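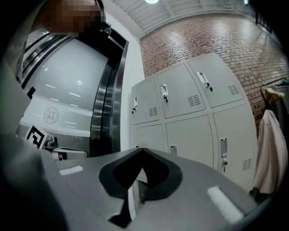
Learning by the Handful

The first thing Stefaniia Maksymiv does when she gets to Skomeo is hang up her coat, and the second is pick up the gripper. It is a gray thing with a black notch in the middle, and you carry it in your hand and do the job yourself, whatever the job happens to be, while the software (they call it Nulluvari) keeps a record for the robot to study later on.

I had pictured a gleaming laboratory. What I got was a red brick wall, a row of steel lockers with keys in them, and a good deal of patient repetition, which I grew very fond of over the afternoon. Stefaniia has recorded 438 demonstrations since January, and she still talks herself through each one under her breath, the way my grandmother used to with pie crust.

"Go slower than you think you should," she told me when my turn came — and I went far too fast anyway.

They tried remote control first, with a joystick and a screen, and she didn't care for it. Her wrists knew things that her thumbs didn't, she says. Some 78 of those early recordings are still on the server, and every so often she opens one up to see how far she has come.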